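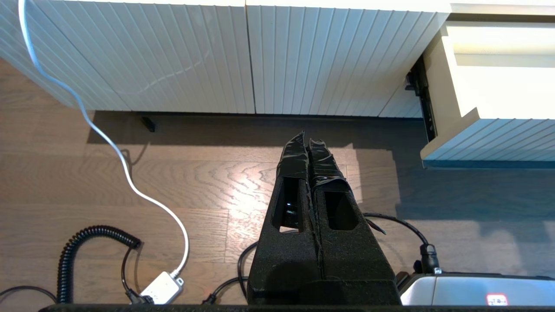
Geddes Street Community Garden
Minutes of the general meeting, 9/18/19

Chair: Euan MacAulay
Opened at 7 p.m. Minutes of the last meeting were read and approved with one fix: the hose was bought for the Sinen beds, not the Pitar beds.

1. Harvest
What a summer! Nearly 1,000 pounds of vegetables went to the food pantry, and the tomatoes are still coming in. Euan thanked everyone who picked through the August heat. The purple beans were a huge hit (two pantry families asked for seeds) and we'll plant a double row next year. The squash did poorly again. Moving them to the south fence was agreed.

2. Water
The Drurer Lane tap has been fixed and the pressure is wonderful. Please shut it off all the way. A second rain barrel was discussed at length. Some members want it by the herb bed, others by the compost. No decision, back on the list next time.

3. Garlic
Eight plot holders want to share a garlic order. Hardneck for most, softneck for anyone who wants to braid. Euan will place the order and send around the cost. Planting goes ahead once the bean rows are cleared.

4. Plots
There are 30 names on the waiting list, which is great news and also a headache. Motion to split the two big Pitar plots in half when they come free. Carried, one against.

5. Plant sale
The May sale was so much fun that all present voted to hold it again. More peppers this time, fewer marigolds. Seed starting will be in the church hall if we can get the big tables. Yogurt cups and egg cartons wanted, please rinse them first.

6. Other business
The wheelbarrow has a flat. The sign on the Sinen gate needs repainting, and green was the favorite color by a mile. A question about keeping bees was held over until we hear back from the city.

Closed at 8:25 p.m. Leftover zucchini bread went home with whoever wanted it.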